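Setting start-state rules for a sorting task

Guide from the Trikden simulation pages, revised 15 April 2025

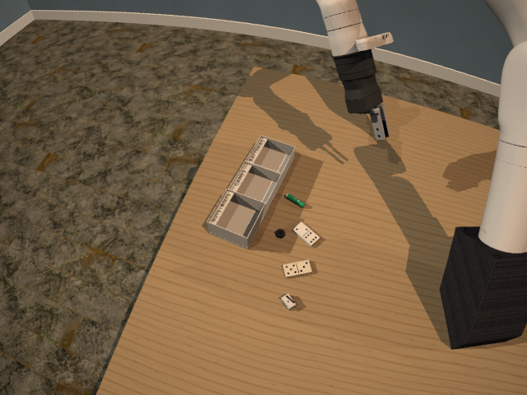
Figueroa wrote in to ask whether a written start state is worth the trouble when every run begins from the same file. It is, as files get edited and the rules are what you check them against.

1. Write down the start state before you script any motion. For a tray sort, ours says: all compartments empty, loose items on the bare table, gripper empty and clear of the items.

2. Name compartments by their printed label, such as GAMES, and never by left or right. Left changes when the camera moves.

3. List which items belong in which compartment. Dominoes go under GAMES. If an item could go in two places, settle it now and record the answer.

4. Keep items from touching at the start - a gripper needs room for both fingers.

5. Fix a time limit. We use 2000 steps per run and 400 per item.

6. Run the set of 40 starts. If 39 pass, open the log for the other one before changing anything.

Save the rules in the same folder as the task file, with the same version number.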